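Home | Bedroom | Kitchen | Tools | Reviews | Contact

Sillano All-Season Duvet, Queen: Reviewed After a Winter and a Spring

Reviewed by Larysa Yurchenko
11 comments

I bought the Sillano all-season duvet last November to replace a down comforter that had gone flat in the middle. It has been on the bed every night since, apart from wash days and two weeks when I was testing something else. It is now July, so it has been through a cold winter, a damp spring and the start of a hot summer.

The Sillano is a two-part duvet. There is a light layer and a heavier layer, and they fasten together at the corners and along the sides with snaps. You use the light one in summer, the heavy one in spring and fall, and both in winter. This is an old idea and several companies sell a version of it. I paid full price for mine, in the white. It also comes in gray.

What you get

The two layers come rolled in one cloth bag with a drawstring. The bag is big enough to hold either layer when you take it off the bed, which I can't say for most storage bags. The fill is polyester in both layers. The shell is cotton, with a 400 thread count according to the tag. It feels smooth and makes very little noise when you move, and that was one of my complaints with the old comforter, which crackled.

Both layers smelled of packaging when I opened them. I hung them over the stair rail for an afternoon and the smell was gone by bedtime.

Each layer has a loop at every corner for tying into a cover. The loops are sewn into the seam and none have pulled out. The light layer also has a loop in the middle of each long side. The heavy layer doesn't, and I wish it did.

Warmth

With both layers on, it is a warm duvet. Our bedroom is on the north side of the house and I turn the heat down to 60 at night. I was comfortable in a T-shirt. My husband sleeps hotter than I do and he kicked one leg out most nights, but he does that under a sheet too.

The heavy layer alone covers more of the year than I expected. We took the light layer off in March and didn't need it again. For us that is the main one, and if Sillano sold it by itself I would probably tell most people to buy just that.

The light layer is the weaker half of the set. It is fine in June. By July, with no air conditioning upstairs, it is still more than I want, and the polyester holds on to heat in a way that a cotton blanket doesn't. I have gone back to a cotton blanket on the worst nights.

The snaps

There are 28 snaps in total on the queen size, counting both halves of each pair. They are plastic. They close with a firm push and they have stayed closed, even through a winter of two adults and a dog who digs before lying down.

Lining them up is the annoying part. The layers look the same on both sides and the snaps are only on one side of each, so the first time I did it I had the heavy layer upside down and had to start over. I put a safety pin on one corner of each layer as a marker. It takes me five minutes now. You also have to unsnap everything to wash it, because both layers together won't fit in a home machine.

You can't feel the snaps through a cover, with one exception. If you sit up against the headboard with the top edge folded down, there is one on each side that ends up near your elbow. I noticed it for a week and then stopped noticing.

Size and drape

Queen size duvets vary a lot, so check the measurements against your own bed. Ours is a plain queen with a fairly thick mattress. The Sillano hangs down well on both sides when it's centered. When it isn't centered, one side goes a long way toward the floor and the person on the other side wakes up cold. I would have liked two more inches of width.

It does not look crisp. If you want a flat, hotel kind of bed, a two-layer duvet is the wrong thing to buy. Folded over at the top it makes a thick roll, and it creases wherever you've sat on it. I don't mind this. My mother did mention it.

The cover

Sillano sells a matching cover and I didn't buy it. I used the white one I already had, which is a Dương cotton percale, and the corner loops tied to its ties without any trouble. With both layers in it the cover is full, and getting the top button row closed takes some pulling. With just the heavy layer there is plenty of room.

If your cover has no inside ties, the duvet will slide. I tried it in an old cover from the guest room for a few nights and by the third morning most of it was at the foot of the bed.

Washing

The tag says warm wash, low dryer. I have washed the heavy layer twice and the light layer three times. The heavy layer fits in my front loader but it's tight, and it took two full dryer cycles plus an hour over the rail. The first time I took it out too early and the middle was still damp when the edges felt dry, so check the middle.

The fill hasn't clumped. The quilting is in squares and they are small enough that the fill has nowhere to go. There is a little puckering along one seam of the light layer after the third wash, and a thread had come loose at one corner, which I trimmed and dabbed with fabric glue. One snap on the heavy layer has turned slightly cloudy from the dryer. It still works.

Compared with the Trenemska

For two weeks in February I borrowed a Trenemska wool duvet from my neighbor Vinh Diệp, who has used his for several years. It is a better duvet than the Sillano. It was as warm as both of my layers together, it was flatter, and my husband kept both legs inside. It also costs more than twice as much, can't go in the washer, and is heavy enough that making the bed alone is a job. With a dog that sleeps on the bed, not being able to wash it rules it out for me.

I also looked at the Cladthorpe two-layer set in a store. It uses ties instead of snaps. I didn't test it at home, but I can't see myself tying that many bows twice a year.

Problems

I had one dealing with the company. The drawstring on the bag came out the first time I pulled it, and I wrote to them. They answered in four days and sent a new bag, which was fine, but they first asked me to mail back the old one at my own cost. I said no and they dropped it.

The instructions are a single card with drawings. It doesn't tell you which side of the layers faces up, which would have saved me some time.

Who should buy it

I'd suggest it for people who have a cold bedroom in winter, want to wash their bedding at home and don't want to store two separate comforters. If your house stays at the same temperature all year, buy a single-weight duvet and save the money. If you get hot at night, look at wool or plain cotton.

Good: warm with both layers, quiet shell, washes well, strong corner loops, useful bag.

Not so good: light layer too warm for real summer, a bit narrow, snaps are slow to line up, no side loops on the heavy layer.

I'm keeping it. I'll update this page after next winter if the snaps start to go.

Share | Save | Print | 2 shares

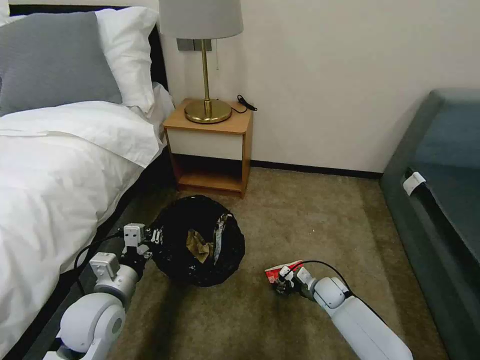 White duvet on the bed, with the nightstand and lamp beside it.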